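Ticket 2375 — Green table cover creeping and bunching under the plate
Opened by: Nayara Macedo
Assigned to: Cauã Seixas
Product: Titier table cover, green
Status: Open

Nayara, 9:10 a.m.
Hi Cauã, and thank you for being so patient with me last time! I'm afraid the green cover is wandering again. We set out the plate and the bread, and by the end of the morning the cloth has crept toward the black curtain and the plate no longer sits where we taped our mark. Pictures attached, the last one has the plate in it.
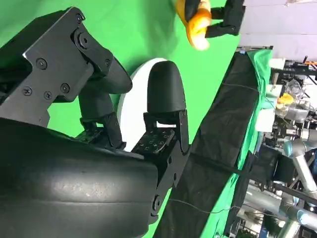
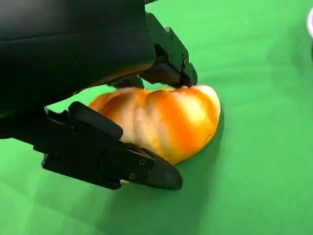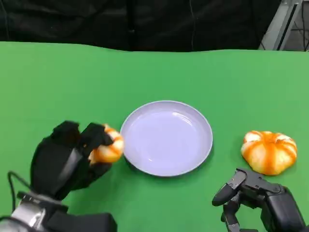
I've already tried smoothing it by hand and clipping the near side. Clipping helped for 30 minutes, then the far side started to ripple and I lost heart a little.

Cauã, 10:25 a.m.
Oh, don't lose heart, you're nearly there! Please take everything off, fold the cover back halfway and wipe the table underneath — crumbs get under there and it slides on them. Then use 4 clips, one per corner, and pull the far side snug before the near one.

Nayara, 2:40 p.m.
Wiped and clipped, and the plate has stayed on its mark since lunch. One far corner still lifts a bit. Mahlet thinks the clip is too small for that edge, so could you send a wider one?

Cauã, 3:05 p.m.
Of course, it goes out with the Pidmont order in the morning. I'll leave the ticket open until you've tried it.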